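Dutdale shared shop - bench notebook
29 Jan 2022

Carried on with the bag handling on the two-arm bench. Goal for this month is still the same: pick up a light plastic bag by the neck with something in it, move it over the bench, set it down without dumping it. The rigid parts went fine back in July and I expected bags to take a week. They have not.

Setup first, so the next person can get back to it. Both arms on the slatted table, Forkau controller, motion scripts in the Fahy folder under "bags". Speed cap at 32 percent. Do not raise it to save time. At full speed the film swings and you spend longer waiting for it to settle than you gained on the move.

Gripper force is the number I keep going back and forth on. The setting is unitless in the Dekik software, zero up to whatever the config allows. At 100 the film creeps out of the fingers if the bag has any weight in it. At 251 it holds but the film gets a crease with a white stress line, and after a few picks the bag tears at that line. Left it at 251 for now, bags are cheap. 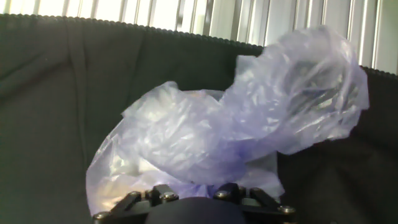
The wrist view is the weak part of the whole thing. The bag edge finder was written for cardboard and it wants one clean outline. Thin film gives it highlights all over and no outline, and wherever there is window light behind, it picks the window. I tried closing the exposure down two stops. Better on the highlights, worse everywhere else. Next thing to try is ignoring the wrist view once the fingers have closed and going by finger gap alone. With nothing between them the fingers close to zero. With a gathered neck they stop short, and the gap reading is steady enough to use as a yes/no.

Gathering matters more than force, I think. When the neck is bunched before the fingers close there are several layers in the grip and it stays put even at lower settings. A single layer slides. So the script now does a small sideways sweep before closing. It is ugly, and the sweep distance is hard coded. Line 1775 in the log from the second run is where it first went in, if anyone wants to compare before and after.

Cables: still not happy. The loops on the left arm need to be tied up properly. I want a bracket at the upper joint and enough slack for full wrist rotation, no more than that. Have not drawn it yet.

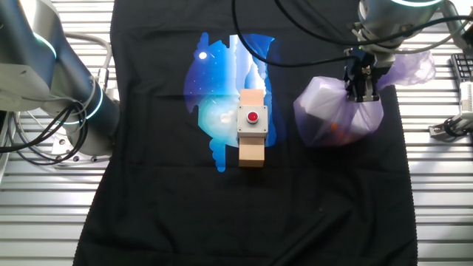
Stop button rule stays as it was. Button on the bench where you can hit it with either hand, and you check it before the first move of the session, every session. The wooden block is a stopgap. It needs a wider foot, or a clamp to the rail, so it can't get knocked over when you reach for it in a hurry. There is scrap in the offcut bin that would do.

Shirt work is on hold until bags are done. Same trouble with soft edges, and I would like to fix it once.

To do
- gap reading as grip check, take the wrist view out of that step
- sweep distance into the config file
- try force between the two settings above, same bag, same load
- bracket for left arm cables
- wider foot for the button block
- order more bags, the thin ones, same kind

Power off at the wall when done. The controller fan keeps running for a bit after, leave it.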